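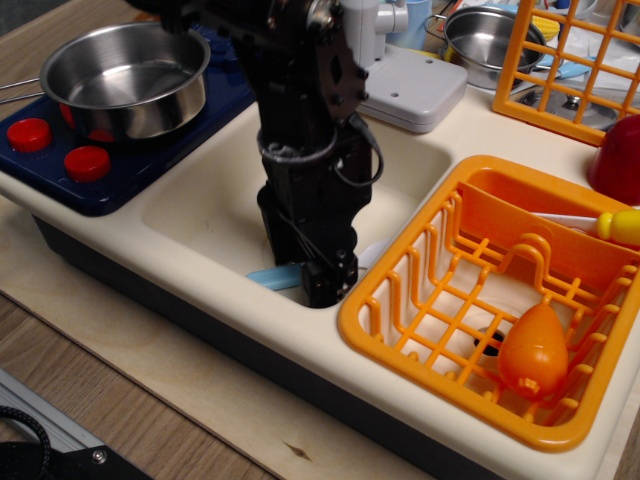
*Gripper down in the left basin, Shek cell*

**Thread: Cable snag and Z floor when reaching into a deep basin**

**plovau_tech**
Setup question. The arm is mounted over a toy kitchen sink unit on a board, and most of our picks are from the left basin. Two problems.

1. The cable loop on the right side of the arm stands out a long way. When the wrist turns past a certain point with the gripper down in the basin, the loop drags on the divider between the two basins.
2. The fingertips hit the basin floor every so often and the controller trips on overcurrent. Error code 334 every time. I clear it, re-home, and it's fine until the next one.

Z floor is set from the board, plus an offset for the basin. Software is Torero, default limits. What do other people use?

**Stindovwood**
The loop first. It's too long for that kind of reach. Take the arm to its lowest pose, turn the wrist to both ends of travel, and pull the slack back toward the upper section until it just stays loose at the worst end. Then tie it at two points. Don't tie it across a joint.

**kmr_cells**
Disagree on pulling it in. We did that and broke a conductor inside the jacket after a few weeks. You can't see it from outside, the gripper just drops out now and then. I'd leave the loop the length it is and limit the wrist.

**Stindovwood**
If it broke, it was tied too tight or too close to the joint. I have one at 1000 hours with the short loop and the same cable.

**kmr_cells**
Could be. Ours was tied near the joint, I'll give you that. I still wouldn't shorten it before trying the wrist limit, that takes a minute and you can undo it.

**Gwenaël Collet**
On the 334: measure the floor from inside the basin and drop the offset. Molded plastic gives under load and it isn't flat, so one number taken from the board is going to be wrong somewhere. What I do:

- Power on, speed at the lowest setting
- Jog down in the middle of the basin until a strip of paper drags under the fingertips
- Write down Z
- Repeat near each corner
- Use the highest reading and add 2 mm

Then check the screws near the gripper tip. After a lot of floor hits they back out, and a loose fingertip gives you a different Z every time you measure.

**plovau_tech**
One of the tip screws was loose, so that explains some of it. Snugged it up and redid the floor with paper. My highest corner was well above the number I'd been using.

**dray_h**
Is the sink unit fixed to the board? If it can slide you'll be chasing this forever.

**plovau_tech**
Double-sided tape under it. Doesn't move when I push on it by hand.

**dray_h**
Tape creeps. I'd put in screws, or at least pencil a line around the base so you can tell if it has shifted.

**Gwenaël Collet**
The pencil line is enough for now. Also move the pot further back from the basin if your paths cross the stovetop – two thin handles like that are easy to catch on the way out.

**plovau_tech**
Haven't caught the handles yet, but I raised the exit height anyway. Wrist limit is in as kmr_cells suggested, cable left as it is. Ran 319 picks this afternoon, no 334. The loop touched the divider once on a far right reach, so I may still take a little out of it.

**Stindovwood**
Take it out in small steps and run the wrist both ways each time before you tie it.

**kmr_cells**
Fine with that, as long as the tie stays off the joint. Post the Z numbers when you redo them, I'd like to know how much the basin floor varies.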